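Wrist view only, or wrist plus overhead? Collecting tidy-up demos

kamata_r wrote:

We've been gathering demonstrations for a tidying policy since June and I'm having far too much fun with it, so I want to compare notes. The task is simple: white tubes lying on the floor, red basket, put the tubes in the basket. We're at 1,192 episodes now, all teleoperated, and I did a good chunk of them myself in the evenings with a pot of tea.

My big discovery (big for me, anyway!) is how much the starting layout matters. For the first few weeks I put everything back in nearly the same place each time, and the policy learned my habits beautifully and nothing else. Shift the basket by a hand's width and it closed its fingers on thin air. Now we throw the tubes down and leave them however they roll, and we change the basket angle every 9 episodes.

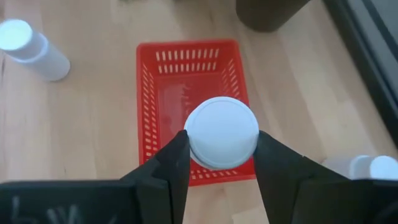
The bit I keep going back and forth on is the release. Some of us let go high and let the tube drop, others lower it right down into the basket first. Both get the job done, but mixed together they seem to give a policy that dithers over the basket like someone choosing a biscuit. Do you pick one style and make everybody stick to it?

Haruto M. wrote:

Pick one. We mixed styles on the Skerkby set and spent ages untangling it. Go low, it's gentler and the tubes don't bounce out. Lovely project by the way, more please.

sekiguchi wrote:

I'd disagree with Haruto there. Real people do it both ways and a decent model ought to cope with two ways of doing a thing. If yours dithers, I'd look at how long a chunk of actions you predict before I threw away good data. We went from short chunks to longer ones on Jovska and the hovering nearly stopped – same data, same everything else.

Haruto M. wrote:

With a huge set, fine. He has 1,192 episodes and one basket. That's not a lot to learn two styles from.

kamata_r wrote:

Could try both! I can filter by operator, and I know who drops and who lowers. Longer chunks first as it costs me nothing but an overnight run.

kimie_m wrote:

Back to the title question – keep the wrist view whatever you do. Close to the grasp it's worth its weight in gold. Where ours fell down was finding the next tube once the first was in, as half the floor is out of sight by then. Adding an overhead view fixed most of that for us. It does mean two streams to keep in step, and I lost 73 episodes to a clock that had drifted. Check your timestamps every morning!

sekiguchi wrote:

Or have the operator lift the arm and look around between tubes. Then the searching is in the demos as well.

kimie_m wrote:

Nice in theory, but my operators forget after the third tube. Mine included me.

kamata_r wrote:

Ha, I'd forget too. I do like the looking-around idea though, so I'll record a small batch that way and see how it feels to drive. Do either of you keep the fumbled grasps, by the way? I've been binning any episode where the tube slips, and I'm starting to regret it.

Haruto M. wrote:

Keep them if the operator recovers. Bin them if the operator swears and hits stop.

Comments (3)

Miyuki Fujimoto: Keeping the recoveries made a bigger difference for me than any of the camera talk. I tag them at the time with a foot pedal.

raso_bench: Which basket angles are you using? Ours got stuck whenever the long side faced the arm.

kamata_r: @raso_bench all sorts now, lengthways is the easiest for us. Foot pedal is a brilliant idea, ordering one tonight.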